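**Mendham Open Day** is a public demonstration of automated handling equipment held each March at the Davix workshop in Mendham. It was started by engineer Laiba Hashmi as an evening for local apprentices and was later opened to the general public. Attendance is capped at 193, and entry is by booking.

The program runs for 2 hours. Visitors move between the machining bay, the Baumgartner test hall and the laundry bench, where staff answer questions and the organizers hand out printed notes.

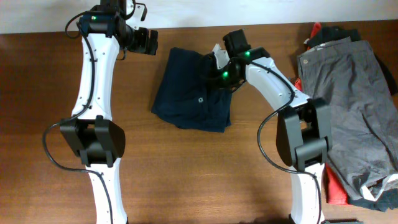 Garment folding was added to the program by Aqeel Mughal, who had worked on textile sorting at Drasusel. The bench uses a pair of white and black arms over a brown wooden table. Clothes are worked one at a time, as with a navy garment folded into a compact bundle, and others are kept in a pile to the right.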